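Open Day at the New Brultetti Skin Clinic in Lerkthorpe

15 May 2026 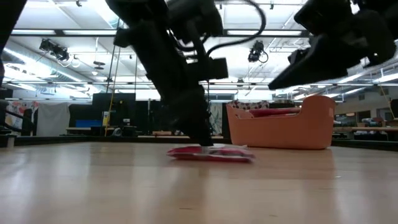 Two black robot arms over a light wooden tabletop, one of them pressing down on something flat in pink and red.

I got the invitation to the Brultetti open day through their mailing list. I had a facial at their first clinic in Sketbridge last November, and I suppose that put me on the list. The new place in Lerkthorpe is their fourth. It is on the second floor above a shoe store, with an elevator at the back and a staircase at the front. Take the elevator if you are coming from the parking garage. The door to the stairs is on the other side of the block and I walked past it twice.

The doors opened at ten. There was a sign-in sheet, a name sticker and a choice of barley tea or coffee. By the time the welcome talk started the waiting area was full and people were standing along the hallway.

Anwara Siddiqui manages the clinic and gave the talk. She kept it short. Brultetti has taken the whole floor, 400 square meters, and the building work took longer than planned. The old tenant was a language school, and most of its small classrooms have been turned into treatment rooms. She introduced the medical director, Dr. Yasuo Ueda, who will be in Lerkthorpe four days a week and in Sketbridge the rest of the time. If you want him in particular, ask when you book.

After that we were split into groups for the tour. Mine was led by Hinata Nakajima, one of the nurses. We started in the consultation rooms, which have a desk, a washbasin and a skin camera that takes your face from the front and both sides under different kinds of light. First visits start with this. The pictures are kept in your record and taken again after each course of treatment so that the two sets can be compared. A woman in my group asked whether she could have copies. She can, but she has to ask for them in writing.

The laser rooms are farther down the hallway, behind heavier doors. We were allowed in one at a time because the space is tight. Hinata explained that hair removal and pigment work use separate machines, and that people with a recent tan will be asked to wait before either. She was firm about sunscreen. Someone asked how much it hurts and she said it depends on the area, with the upper lip being worse than most people expect.

Facials and peels are done at the quieter end of the floor, away from the street. The beds are wider than the ones in Sketbridge and the pillows are better. There is also a recovery room with reclining chairs, where you can sit for as long as you need after a peel before going back out through reception. I liked that. In Sketbridge you pay at the front desk with your face still red and a line of people behind you.

There were two short demonstrations after the tour. The first was a hydrating facial on one of the staff, which was much the same as the one I had. The second was on microneedling, and Dr. Ueda did it as a talk with slides. He spent a good part of it on who should not have the treatment – people with active acne, people on certain medicines, people who scar easily. Some in the audience looked disappointed. I thought it was the most useful part of the morning.

Prices are on a printed sheet at reception and are the same as in Sketbridge, apart from the opening packages. The one most people were asking about is a course of four facials with a consultation for $1,485. It has to be used within a year and cannot be shared with another person. I asked about splitting the payment and was told yes, in two parts, the second due before the third visit. Single treatments can be paid for on the day.

I also had a free skin check, which was included for anyone who signed up at the door. The wait was nearly an hour. Sayaka Mizuno did mine and told me my cheeks were dry and that I was using too strong a cleanser. She wrote down what to look for on the label and did not try to sell me one from the shelf. I was given a sample of moisturizer and a small towel.

A few things could be better. There is only one restroom for visitors, and the signs to it are missing. The hallway gets warm when it is crowded. Online booking for Lerkthorpe was not working yet, so appointments were being written in a book at the desk. I booked a consultation that way and got a text message confirming it before I reached the garage.

Parking is free for the first two hours if you have your ticket stamped at reception.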